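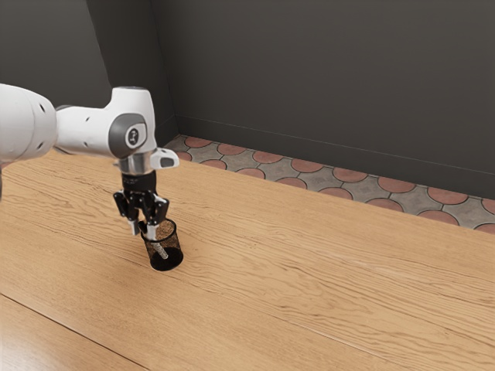

*White arm, silver ring, grey cap*

**fenlark34** — 2 Aug 2018

Finally walked the whole Gamthorpe to Fevwood towpath and I'm still grinning! Sixteen miles, two herons, and the best cheese scone of my life at the lock café. Has anyone done it the other way round?

**mossyboots**

Yes, in April, and I'd say Fevwood first every time. You get the dull bit by the bypass out of the way and finish with the water meadows. Glorious!

**fenlark34**

Ooh, but then you miss the evening light on the aqueduct — that was my favourite part.

**Tiller1084**

Got to disagree with mossyboots. The bypass stretch isn't dull, it has the old milestones and masses of blackberries. And the 34 bus home only goes from the Fevwood end, so starting at Gamthorpe makes sense.

**mossyboots**

Fair point on the bus, I always get a lift. Not budging on the bypass though, all I remember is lorries.

> masses of blackberries

Are they ripe yet?

**Tiller1084**

A few by the second bridge. Give them a fortnight and take a tub!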